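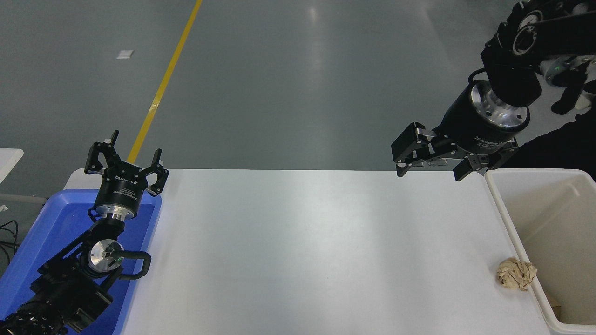

Packing hall reopens with promises of a quicker line

Osetti has reopened the packing hall at its Usell site and says the new layout will clear orders faster. We have heard that before.

The changes are modest. Each packing place now has a white table with a blue tray on one side and a white bin on the other, and yellow lines are painted on the grey concrete floor. Goods are meant to come in by the tray and leave by the bin. The firm puts the gain at 56 extra parcels a shift, but would not say how it got the figure or which weeks it compared.

The last reshuffle, two years ago, came with much the same claims. Delivery times in Wemen did not get any shorter, and two shops there told us they still wait until Monday for orders placed midweek.

Osetti says results will be published in September. It made no such offer last time, so that is something, though it has not said who will check them.

Related items
Wemen depot hours cut again
Jin warehouse plan goes back for changes
Parcel prices: what you pay in Usell

Contact us | Corrections | Back to top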